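The peg drawer, finally sorted (mostly)
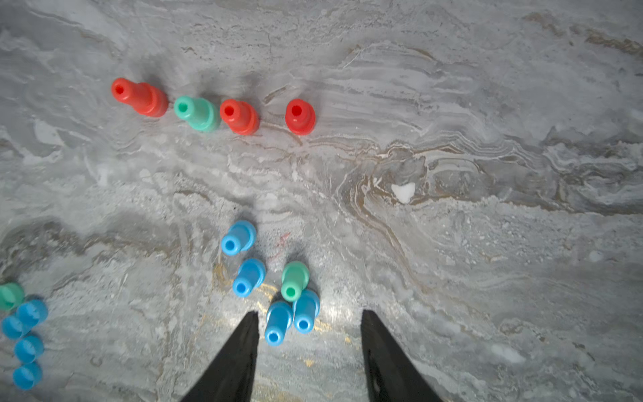
Red, mint green and light blue pegs tipped out for sorting.

I'll admit I'd been putting this one off all summer. The plastic pegs live in the second drawer down in the games cupboard at Troncoso, and every Saturday morning someone opens that drawer, rattles it, and shuts it again. So last week I took the whole lot out, put the kettle on, and started making piles.

If you've never handled them, they're nice little things – a wide round base, a narrower neck, and a hole in the top of the neck. They belong to Gorero, the stacking game Leandro Valdebenito left us when he moved to the coast, and the full set is meant to have 72 of them. I had it in my head that we'd lost half. Well, we haven't! I got to 65 before lunch, which leaves us just 7 short, and Arlo Pruitt has already found one of those in his coat pocket (thank you, Arlo, and please check the other pocket).

My method, if you can call it that, was to tip out a handful at a time and go by color. Reds first, they jump out at you. Then the mint green, then the light blue. I started out trying to stand every peg up on its base as I went, and that lasted maybe five minutes. They roll, they knock into each other, one goes over and takes its neighbors with it. On their sides is fine. They sort just as well lying down.

The two pale colors are the ones to watch. By four in the afternoon, with the light going over that side of the room, I was putting greens in with the blues and had to go back through a whole tub. Wenceslao Riquelme says I should have done it in the morning and he's right, but he also wasn't there.

Each color now has its own tub with a lid. I wrote the color on the lid and on the side, so you can read it whichever way the tubs get stacked. The old shoebox has gone to recycling, it had one corner left. The rule cards are in an envelope taped inside the drawer, except for card 4, which I still can't find and would love to have back.

What I'd ask is that you pack up by color at the end of a game. It takes a couple of minutes if everyone at the table grabs a tub, and the kids are faster at it than we are. If a stray peg turns up at home, down the sofa or in a school bag, drop it in the jar by the door and I'll put it away.

Next up is the domino box. I've had a look inside and closed it again, so if anyone fancies keeping me company, I'll be there Saturday from ten with the biscuit tin.

More from the newsletter
Sombat Limsakul's guide to mending a split game box
Mosik night moves to the back table
Who has the other half of the Tretel set?
New shelves: what fits and what doesn't
September opening hours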